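Putting the Knitwear Away for the Season

The annual storage of winter clothing in this household takes place in March and is completed in a single morning. The work is carried out on the bed, which offers the only flat surface wide enough for a sweater with its sleeves extended. Readers of the earlier entry on the Benkirane linen chest will recognize the procedure, which has been revised slightly.

Garments are sorted by fabric before any folding begins. Ribbed knits form one group and fleece the other, as the two behave differently under pressure. A fleece may be folded into a rectangle and left alone. A patterned sweater requires more care, particularly where bands of color cross the chest.

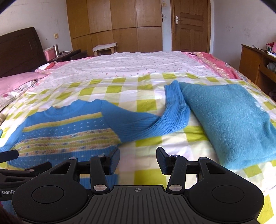
Storage boxes were purchased from Verkon last year at a cost of 90 for the set of 3. They fit the lower shelf of the wardrobe with very little clearance. The Skiritz bags used previously have been retired after two zippers failed.

The current method for knitwear is as follows. The sweater is laid face up and smoothed outward from the neckline by hand. It is then turned over, the sleeves are brought across the back, and the hem is folded up toward the collar. Stripes should remain level throughout. Hangers are not used for any knit in this house, following the loss of a good Beltoler cardigan to stretched shoulders.

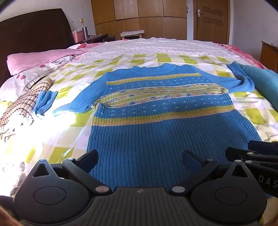

Should a sweater be washed before it is stored?
Every knit worn during the winter should be washed and dried completely before it goes into a box. Fleece is treated the same way, without fabric softener.

The boxes will be opened again when the first cold mornings arrive. Blankets will be addressed in a separate entry.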